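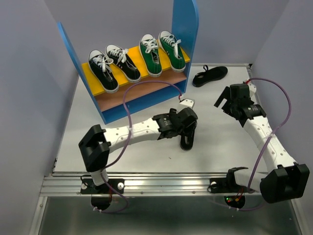
How a Culture Collection Keeps Its Strains Alive

The freezer room at the Hamora collection holds 3,000 bacterial strains at minus 80 degrees Celsius. Most were deposited by microbiology laboratories that had finished with them. A few are the only surviving stocks of mutants described in older papers on cell division.

A strain arrives on an agar slant or as a dried pellet. Staff streak it on fresh medium, pick a single colony, and grow that colony overnight in broth. The culture is then mixed with glycerol, which limits damage from ice crystals, and divided among five vials. Two go to the working freezer, two to the reserve, and one to a second site at Purnell.

Identity checks come next. The collection sequences the 16S gene of every deposit and tests the growth traits listed by the depositor. For mutants, the altered gene is sequenced as well. Of 960 older deposits rechecked under this procedure, 199 did not match their records. Some were contaminated. Others had picked up second mutations that restored normal growth, a common problem when a mutant grows slowly and is passed from plate to plate for years.

Suppressor mutations are hard to spot by eye. A strain that once formed long filaments at 37 degrees may form short ones, or none, while its label stays the same. The Pereyra protocol, adopted here for all temperature-sensitive strains, calls for parallel plates at 30 and 37 degrees before each new round of freezing. Any colony that grows well at both is set aside.

Records take more time than the cultures. Strain names were often reused within a laboratory, and notebooks may give a cross but not the parent. The Brernico database stores each name exactly as written on the original tube, with later corrections in a separate field — nothing is overwritten.

Requests go out on slants at room temperature. Frozen stock is never shipped, and a vial that has thawed fully is not returned to the freezer. When one of the two working vials runs low, a replacement is grown from the reserve and put through the same checks.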